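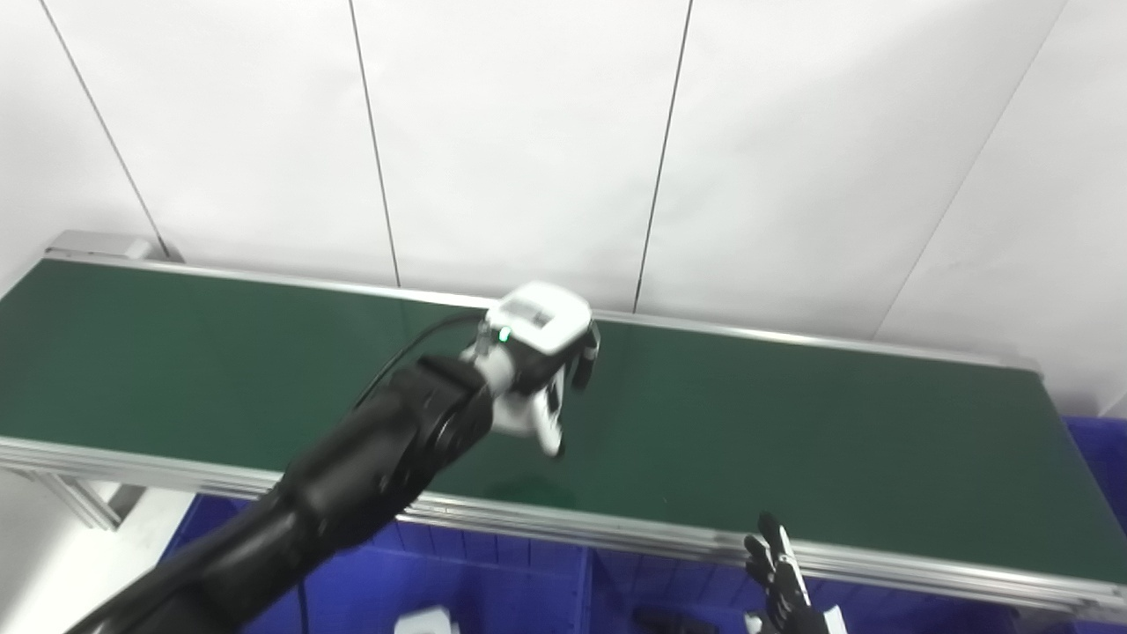
Tooling update: Cundis 2 scheduler

The Cundis scheduler now runs on both arms of the conveyor cell at Durnedbridge. The old version planned each arm separately and relied on a lock around the space over the belt. If one arm held the lock, the other waited, even when their paths were nowhere near each other.

Ruoxi Shao replaced the lock with a swept-volume check. Each planned motion is cut into 25 ms slices, and the slices are compared across both arms before either trajectory is released. On a conflict, the arm with the later pick deadline is replanned. The end effectors on the two arms differ, so each has its own padded collision model, and the fingers of the hand are modeled at full spread whatever their commanded pose.

Kaiwen Meng ran 469 logged pick requests through the replay tool in April. Every schedule passed the offline collision check. Planning time rose slightly when both arms had targets near the front rail, and we have not tuned that case.

Two open items. Belt speed is still read once per cycle, so a speed change in mid-plan is not seen until the next request. Zhenhua Lei has a patch in review. The replay tool also drops frames on logs longer than 2,000 requests – split them until the fix is merged.

Config files from the first version will not load. Run the migration script first, and send parsing errors to Heriberto Ibarra with the original file attached.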